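Unit 4: Wiping Down and Folding

Welcome back! Last time we got through sorting, so now we come to my favorite part of the course, the humble table wipe. It sounds small, but a clean, shiny tabletop changes the whole feel of a room, and you will use this skill every day of your working life.

What you need at your place: one cloth, one bottle, and a clear patch of table big enough to work on. Phones, bags and cables can live at the far side while you practice.

Start with the cloth. Fold it in half, then in half again, so you have a pad about the size of your palm. When one face gets dirty, turn to a fresh one - a folded cloth gives you so many clean sides! A bunched-up cloth skips over spots and leaves streaks, especially on glossy white.
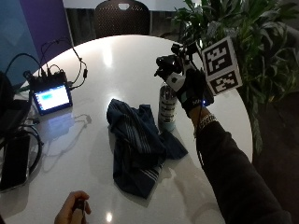

Now the wipe itself. Begin at the edge farthest from you and pull toward your body in long, overlapping passes. On an oval table, do the rim first, following the curve, and then fill in the middle. Crouch down and look across the surface toward the light. Streaks you missed from above will jump right out at you.

Elisa Cocco's handout from Unit 2 covers fabric types, so bring it along. Striped cloths are great for learning, by the way: line up the stripes as you fold and you can see right away if your corners are off.

Practice for next time
Fold, wipe, refold, 16 rounds. Write down where you lost the fold.
Read the Marnel notes on glossy surfaces, first section only.
Questions about the practical go to Nazar Romaniuk before the end of March.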